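# Stage box (audio)

A **stage box** is a rugged enclosure with a row of audio connectors on it, put on or near a stage so microphones and instruments can be plugged in close to the players. Everything then goes back to the mixing console down one cable. Also called a snake head, drop box, or (older usage) a multibox. Analog and digital kinds both exist, and plenty of venues run the two side by side.

## Name

"Stage box" strictly means the box only. The cable is the *snake* or *multicore*. In practice people say snake for the lot. Smaller boxes with a short tail feeding a bigger one are *sub-snakes*, usual around drum risers.

## Analog

Passive. No power, no preamps — just XLR sockets wired to pairs in a multicore. Each pair has its own shield in the better cable, one overall shield in the cheap stuff. Sizes tend to go by inputs and returns, so a 16x4 has sixteen sends from the stage and four lines back to it. Returns carry monitor mixes or the feed to amplifiers.

Long runs are the weak point. High-frequency loss if the source impedance is high, hum if the run sits beside lighting power. Phantom power passes through from the console fine. Some boxes add a transformer split, giving the monitor desk and the front-of-house desk seperate feeds with no ground connection between them.

Weight is the other complaint. A long multicore on a drum takes two people.

## Digital

Preamps and converters move into the box. Gain is set remotely from the console. Audio travels over network-type cable, coax or fiber, usually 48 kHz or 96 kHz, 24 bit. Needs mains power at the stage end, so a lost outlet means a lost stage. Redundant supplies and a second data line are common on touring models, less so on small ones.

Copper network cable is normally limited to 100 meters per run. Fiber goes much farther. Locking shells over the plugs are standard for stage use — the bare plastic clip breaks.

Shared gain is a known headache. Two consoles on one box, one preamp per channel, so whoever turns the gain moves it for both. Gain compensation fixes this by trimming digitally on the second desk.

## Construction

Steel or aluminum case, folded or welded, with a lip or recess to keep feet off the connectors. Three common shapes:

- floor box, sockets on top or on a sloped face
- rack unit, sockets on the front
- drum-mounted, box built into the hub of the cable reel

The Florken floor boxes used a sloped face and were copied a lot. Domura made mostly drum-mounted units, known for a stiff crank. Stolell sold blank panels for people wiring thier own, punched for standard connectors, in kits with the strain relief included. Nedeljković boxes were rack only and numbered the sockets right to left, which caught out visiting crews.

## Numbering and patching

Sockets are numbered from 1, normally left to right and top row first. Channel order at the console does not have to match. A patch list, or *input list*, says what goes where. Kick drum on 1 is a habit, not a rule. Returns are lettered or given a different color to stop a mic being plugged into an output.

## Testing and care

Tested with a cable tester at both ends, or by moving one known good mic down the row. Chandrasekhar Poojary's shop notes log 86 boxes in for repair. Faults in that batch:

| Fault | Boxes |
|---|---|
| Broken solder joint at socket | 48 |
| Damaged multicore near strain relief | 19 |
| Bent or pushed-in pins | 10 |
| Other | 9 |

Caps or a lid keep dust out in storage. Cable coiled over-under, never around the elbow. Contact cleaner sparingly.

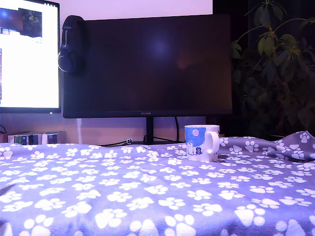 Shalini Kushwaha objects that the table undersells strain relief, as a tug on the multicore is what cracks the solder in the first place, and she would count most of those 48 under cable damage. Poojary's notes record only where the break was found. No cause given.

## Use outside concerts

Churches, schools, conference rooms. Often wall-mounted versions, flush plates with the same wiring behind. Broadcast trucks carry them too, dropped at the field side or in a press room. Theaters favor several small boxes over one large one, placed in the wings and the pit.

## See also

- Direct box
- Multicore cable
- Patch bay
- Microphone splitter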